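Workshop notebook, February
Ferkedora pieces, back corner

I had hoped to get to the glue-up this morning and did not, so this is going to be a long entry about getting ready to do things, with apologies to whoever reads it after me. The radiator came on late and I spent the first hour in my coat, sorting the offcuts from the last Lellier delivery into what is worth keeping and what is only worth keeping warm with. I am too soft about offcuts, I know, and the keep pile came out bigger than the other one again.

The corner first. We've been talking all winter about moving the Ferkedora work over to the side with the big pale panel, where the wood floor is level and there's decent light until mid-afternoon, and I think we should go ahead and do it. The two wall plates are side by side on the beige wall there, the beige-gold one with the jack in it and the darker gray power outlet just to its right. The cable in the jack has to stay plugged in, please, because the office still depends on it, so any shelf we put on that wall has to leave both plates clear. I would like the shelf 165 mm above them and no lower. My knuckles remember the last shelf, the one over the old sink, and I don't want another one where you have to reach up behind a board to find the plug.
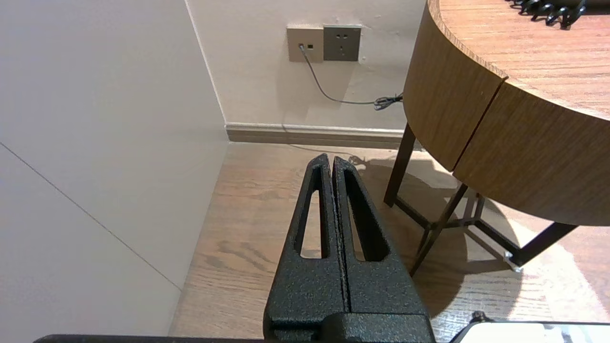
Can the shelf be screwed straight into the beige wall? Only where there's a stud behind it, and the stud finder gave me a different answer each time I went across, so drill a small test hole before hanging anything heavy and fill it if it comes up empty.

I've written to the building office to ask where the wires run, and nobody should drill directly above or below the plates until they reply. They are usually good about this sort of thing (they even sent a drawing last time, with a friendly note on it) so I expect to hear before the end of the month.

Now the wood, which is the part I really wanted to write about. I'm very pleased with how the light-colored pieces are coming along! The square teeth on the stepped edge were the worry, because on the first batch I rushed the shoulders and ended up with fuzz in every inside corner, and you could see it from across the room once the oil went on. This time I cut a little shy of the line and pared back with the narrow chisel, which is slower but a much nicer way to spend a morning, with the radio on and a pot of tea going cold beside me. I sanded the long curved rim by hand, starting at 100 grit and stopping as soon as it felt kind to the thumb. Any further and the curve starts to go flat in the middle, and then it never looks right again no matter how you hold it to the light.

For the little square tiles I'm staying with the darker brown. I did try one in the same pale wood as the big piece and it simply disappeared, whereas the dark one has a bit of presence without shouting. A light bevel on all the edges is plenty. If you're making more of them, leave the grain alone and don't go hunting for fancy figure; the quiet ones look better next to the honey color.

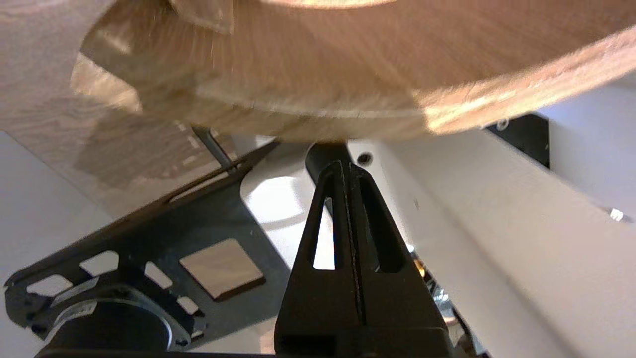
The fit between teeth is where I'd like a second opinion. I had the spare pieces together dry after lunch and they went home with a push from the heel of my hand, which feels right to me, but it is dry in here with the heating on and they may be a good deal snugger come summer. I'd rather ease them a hair now than have somebody reach for a mallet in July. Three of the spares are on the window ledge with pencil marks on the back. Try them and write what you think underneath, even if it's only "too tight."

Glue: the Drirkov bottle has gone stringy at the neck. I cut the tip back and it runs again, though I wouldn't trust it for anything that matters, so use it up on jigs. The fresh one is at the back of the cupboard, behind the tins. For the finish I'm still on the Koyama oil, one thin coat wiped off well. Spread the rags flat outside to dry after you use them, please, and don't leave them balled up in the bin.

The offcut for the shelf is set aside and labeled. It measures 377 mm, a touch short of what I'd drawn, but I've looked at it against the wall and I like it better at that length. I still need brackets, and to find the good countersink, last seen in the drawer with the hinges.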